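Print this page
E-mail this page

Toreo Two-Arm Set-Up Guide
Section 2: Before You Spend Anything

Hi, Róisín Scanlon again. If you came straight from Section 1 you already know I wrote this guide after I'd done most of it in the wrong order, and this is the section I wish I'd had in my hand when the quotes started coming in! It covers what to buy, what to hold off on, and how to work out both in the simulator before any money leaves the building. Grab a coffee, because steps 3 and 4 take a while.

You'll need the Vakine planning software (the basic license is plenty), a tape measure, and your budget sheet from the back of the guide.

1. Measure the corner you really have. I mean the awkward one, with the furniture in it. Write down the height, width and depth of whatever the robot will be reaching for, and then the clear floor in front of it. My cabinet came out at 31 inches tall and I'd been telling everybody it was a yard.

Note: Measure to the top of whatever sits on the cabinet too. Things get left up there, and the arms have to go past them.

2. Build the room in Vakine. Don't fuss over matching your wallpaper. I used stock walls (a plain gray one and a brown marble that I've grown weirdly fond of) and put the effort into the cabinet, with every drawer a different color so I could tell at a glance which one I was talking about in my notes. Put some clutter on top, and add a plant or a picture if your room has them. Save it under a name you'll recognize. Mine is "Batwood corner," after our building.

3. Switch to the head view and park the robot at the cabinet. Stay in this view for a good long while before you go shopping for cameras. I had an extra overhead camera on my list until I spent an afternoon in here, and then I crossed it off (very satisfying). Look at how much of your furniture stays in sight with an arm out in front of it. With my left gripper up by the drawers, the lower left of the cabinet is hidden, so I moved money over to a wrist camera for that side and left the right one alone for now. 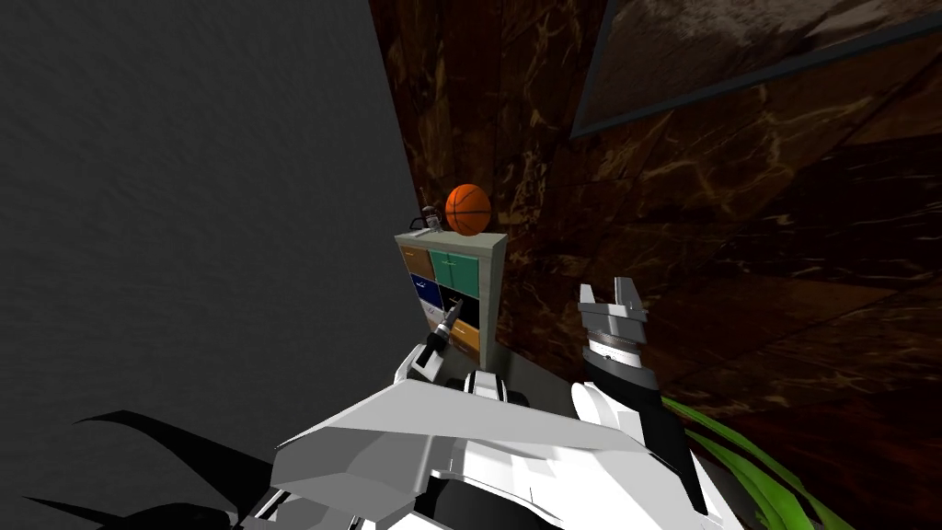 4. Try the grippers against your own drawers and tools. Run each job you care about at least 9 times, changing the starting spot a little each time, and keep a tally of what you used. I started out pricing fancy multi-finger hands for both arms. By the end of the tally I'd gone back to simple two-finger ones, and the difference paid for most of the cabinet hardware. Load the small tools you'll be using as well, something skinny and something with a bit of weight to it.

Caution: A grip that holds in the simulator still has to be tried on the real thing. Ask the dealer for a loaner gripper before you sign. Kavanagh, who sold us ours, let us keep a pair for two weeks and only charged the shipping.

5. Check the reach with both arms up. Leave one arm at the drawers and bring the other up beside it, then look at the space that's left between the robot's body, the arms and the wall. This is where you find out whether you need the longer forearm kit. I didn't, and I'd already penciled it in! Do it again with the robot turned a little toward the corner, and write down the position you liked best, so you can put tape on the real floor later.
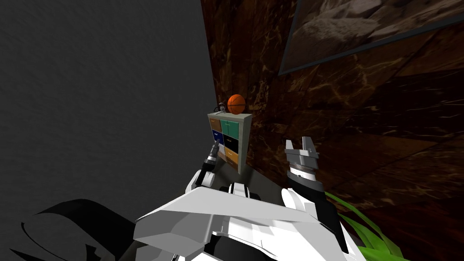
6. Fill in the budget sheet. Use four lines to start: robot, grippers, cameras, and furniture changes. That last one sounds silly until you price new drawer handles for a whole room. Then add a fifth line for spares and set it at about 9 percent of the total. Fingertips, cables and connectors all come out of that line, and it goes faster than you'd think.

Note: Get shipping and installation as separate figures. My first quote had them rolled in together and I couldn't compare it with anything.

7. Plan your hours as well as your dollars. I logged 55 hours in the simulator before placing the order, which felt like a lot in the middle of it. Put a number on your own calendar and protect it. If you're hoping to have the robot running by May, count backward from there and leave room for the delivery date to slip.

8. Send the order in two parts. Robot and grippers go first, and everything else waits until you've had the robot in the room and run your saved corner again with the real measurements. Keep the first Vakine file untouched and work on a copy.

Caution: Check the return terms on grippers before you open the box. Some dealers won't take them back once they've been mounted.

Go on to Section 3 for unpacking and floor marking.

Print this page
E-mail this page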